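The 1,000-Piece Winter

My name came up on the library's puzzle list in March, which means I had been waiting since before the leaves fell. Our branch lends jigsaws the way it lends books, except that people return books. The one I wanted was a harbor at dusk made by a company called Brernonetti, 1,000 pieces, most of them water. I had asked for it during a hopeful stretch when I believed I was the sort of person who finishes things.

I should say that I come from a puzzle family. My grandmother kept one going on a card table from Thanksgiving until the snow melted, and you were allowed to sit down at it as long as you did not touch the edge. The edge was hers. You could have the sky. I spent whole school vacations on sky, and I believe it shaped my career.

So I brought the harbor home, cleared a space, and opened the box. Someone before me had sorted the pieces into sandwich bags and labeled them in ballpoint. One said "boats." One said "other boats." The largest, easily as big as the rest put together, said "good luck."

I did the edge in two evenings and felt wonderful. I told people at work about the edge. Then I did the boats, and the other boats, and by the end of the second week I had a handsome little fleet floating on bare table, surrounded by nothing, like the last scene of a movie with money problems.

That left the bag.

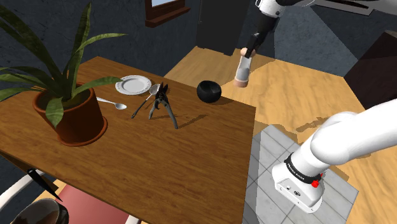
There are two schools of thought on water. The first says you sort by color, which is fine if you can tell slate from pewter at nine at night under a bulb I bought because it was on sale. The second says you sort by shape and then try every piece in every gap, like a burglar with a very large ring of keys. I began in the first school and transferred. The loan period is 3 weeks, and you can renew once if no one else is waiting. Someone else was waiting. Someone is always waiting, and I hope they like water.

I looked for help online, where there is a forum for this. The thread on the harbor runs to 326 posts. I read all of them in one sitting, time I could have spent on the harbor. A good many are about whether it is a real place. One camp holds that it is Skalholm, seen from the ferry landing, and another says the church is on the wrong side. A man with strong feelings posted a map. Then someone asked whether anybody had trouble with the lower left corner, and the mood turned dark, and after that it is mostly people recommending glue.

I also bought a felt mat, the kind you roll up with the puzzle inside so you can have your table back. It promised to hold everything in place. I rolled it up for a dinner, unrolled it the next morning, and found that the fleet had been through some weather. Two of the other boats were now boats. I put it all back together with my jaw set and have not rolled anything since.

On the last night I stayed up until one. I got the reflection of the lighthouse, a long wobbly yellow stripe I had been saving as a treat, and then maybe a hand's width of gray on either side of it. I was getting faster, too. Given another month I think I could have been good.

Instead I took it apart. It is a strange thing to do at one in the morning, and it goes much quicker than you would like. I put the edge in a bag of its own and wrote "edge" on it, and I put the boats with the boats. I left the old label on the big bag, but I added a second line under it with the lighthouse stripe in mind: "start with the yellow."

The library had it back by ten. While I was at the desk I asked about the one with the hot air balloons, and I'm fourth on the list.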